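Handgeführte Greifer mit Parallelfingern – welche Pads für dünne Sachen?
Forum: Greifer und Endeffektoren

nermina_k
Hallo zusammen, ich lese hier schon lange mit und traue mich jetzt mal mit einer eigenen Frage raus. Wir vergleichen gerade zwei Sätze Fingerpads, die weichen von Wollow und die etwas härteren von Zerkby. Bei Tassen und Dosen nehmen sich beide nichts, aber sobald es an Besteck geht, wird es mühsam. Hat jemand Erfahrung mit richtig dünnen, glatten Teilen?

Wiroj59
Willkommen, Nermina! Ich würde ohne Zögern die harten nehmen. Weiche Pads wölben sich um den Stiel, und dann dreht er sich beim Anheben schön langsam weg. Ich habe im März einen ganzen Nachmittag damit verbracht, einen Teelöffel zu verfluchen.

thenmozhi
Da muss ich dir (ganz freundlich!) widersprechen, Wiroj. Bei mir lief es genau umgekehrt: 20 Versuche mit einem Metallstäbchen, 18 davon mit den weichen Pads gehalten, und mit den harten ist es mir ständig nach vorne herausgeschossen. Wie fest drückst du denn zu?

Wiroj59
Ziemlich fest, zugegeben. Aber einzeln hingelegte Teile sind doch Schonkost. Interessant wird es erst im Haufen, wenn drei Sachen übereinanderliegen und man nur eine davon will.

usa_s
Im Haufen ist meiner Meinung nach die Fingerbreite wichtiger als das Pad. Mit schmalen Fingern kommt man dazwischen, mit breiten schiebt man alles vor sich her.

Albane V.
Guten Abend in die Runde, das Thema kommt mir gerade sehr gelegen, wir sitzen nämlich mit zwei Greifern in der Küche und probieren genau das. Stäbchen aus Holz, Bambus und Metall, dazu Gabel und Löffel, alles durcheinander auf einer Decke.

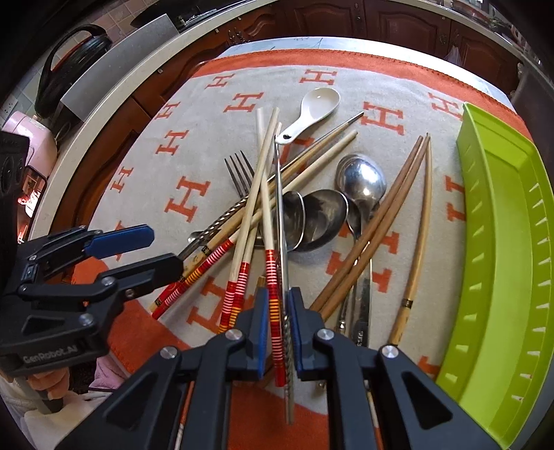

Am meisten Kopfzerbrechen machen mir die Metallstäbchen, die gestreiften sind viel gutmütiger. Und ich gebe Usa recht – schmale Pads sind Gold wert, wenn man zwischen zwei Stiele will. Den großen Löffel nehme ich lieber am Stiel als an der Laffe, das ist aber vielleicht Geschmackssache.

Wiroj59
Schöner Haufen! Am Stiel kippt dir der große Löffel aber doch nach vorne weg?

Albane V.
Wenn ich zu weit hinten greife, ja. Nah am Schwerpunkt geht es.

nermina_k
Ganz lieben Dank euch allen! Dann bestelle ich erst mal schmale Finger und teste beide Pads noch einmal im Haufen.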